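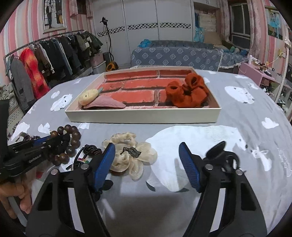 Who should write the rules for recording handling work with hand-held grippers? The people who do the sorting, with an engineer sat next to them to say what the fingers can manage.

Most guidance I get sent goes the other way round. The Kustmont draft runs to 11 pages and has one line on soft things. One! Hair ties, ribbon, a bead bracelet, a claw clip – all filed under "small items", as if a bracelet and a scrunchie get picked up the same way. They don't. Beads roll. Fabric folds under you.

So, my list. Start with the tray. Say what goes in it and where it stands before anyone touches a gripper. Patterned cloth underneath is fine, homes have patterned cloth. Two grippers, one job each, agreed out loud. Hands off the items till the take ends. Failed grabs stay in the record, a drop is worth keeping.

Ineke Martens wants a plain grey mat in every session. Tidy, yes. But then you've got 700 takes of nowhere anybody lives, and the rule has made the data worse. Groen tried somthing similar in April and dropped it after 3 weeks.

And keep it short. Two pages, pinned up. If Veser need a longer version for thier auditors, fine, write that one seperately and leave it in the office.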